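Lab visit notes, Treltell, February

Got there late, train sat outside the station for ages. Missed the coffee, caught the tail end of Zsolt Medve's welcome. Building is from 1849, old mill, stairs very steep. Lab on floor 3. Badge didn't work, Felicja Gajewski let me in the side door.

Main thing I came for: the hand-held gripper work. Short version. Teaching a robot arm by driving it around is slow and people hate it. So Felicja's group skips the arm while collecting. A person holds the gripper, does the job by hand, markers on top get tracked so they know where the tool was and how it was turned. Camera on the tool records the rest. Train on that, then run it on the arm, which carries the same fingers.

Household stuff mostly. Brushes, baskets, things with akward shapes. Cormac Kavanagh does most of the recording, says the hard part is going slow enough. He moves like a person and the arm can't keep up with that, so early takes had to be thrown out.

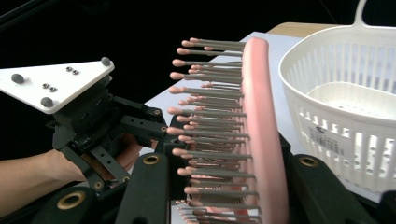 The result they're pleased with: 180 demos for one task, all hand-held, none on the arm. Policy trained on those did nearly as well as the one trained on arm-driven data, and the recording took 2 afternoons. I asked what "nearly" meant. Felicja said wait for the paper. Fair.

What goes wrong: tracking drops when the person's wrist turns the plate away from the cameras. They used to fill the gaps in software, now they just cut those takes. Botond Kelemen thinks that's wasteful and the two of them went back and forth on it for a good while, I lost the thread. Something about drift.

Had a go myself. Lighter than I expected, squeeze is stiff. My take was no good, too fast, same as everyone's first one apparantly.

Lunch downstairs, soup. Norbert Bíró from Ratov was there asking about licensing, got no clear answer that I heard.

To chase up: draft of the paper, whether the finger drawings will be shared, Botond's numbers on the cut takes. Next visit is Tunia, need to book the train earlier.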